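Flemholm extends refillable bottle program to all public buildings

June 2, 2022

The Municipality of Flemholm will extend its refillable bottle program to every public building in the district, council confirmed at its regular meeting. The program began in March at the Bangera recreation centre and the Tilov branch library.

Under the program, residents may borrow a reusable drink bottle at the front counter and return it to any participating building for washing. Council has approved the purchase of a further 200 bottles and the installation of 16 refill taps.

"Residents told us they wanted the service closer to where they work and study," said Réjean Arsenault, director of community services. "The extension responds to that request."

According to a report tabled by program manager Rajitha Jayasinghe, 1,608 loans were recorded in the trial period. Most bottles were returned to the building from which they were borrowed. The report recommends longer counter hours at Tilov and clearer labelling of the return bins. 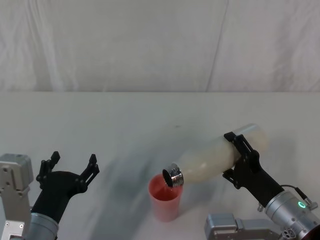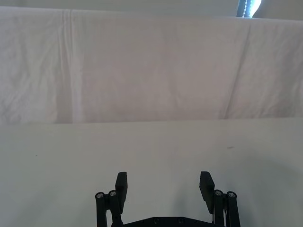

Is there a charge to borrow a bottle?

Borrowing is free of charge for anyone with a municipal library or recreation card. A replacement fee applies to bottles kept for more than 40 days.

Washing will continue to be carried out at the Bangera centre under the existing contract with Hulleo. Councillor Kedir Beyene asked that the cost of transport between buildings be reported separately in the next budget, and staff agreed to do so.

Schools are not included in the extension. A separate proposal for school sites will be brought to council once discussions with the district school board are complete.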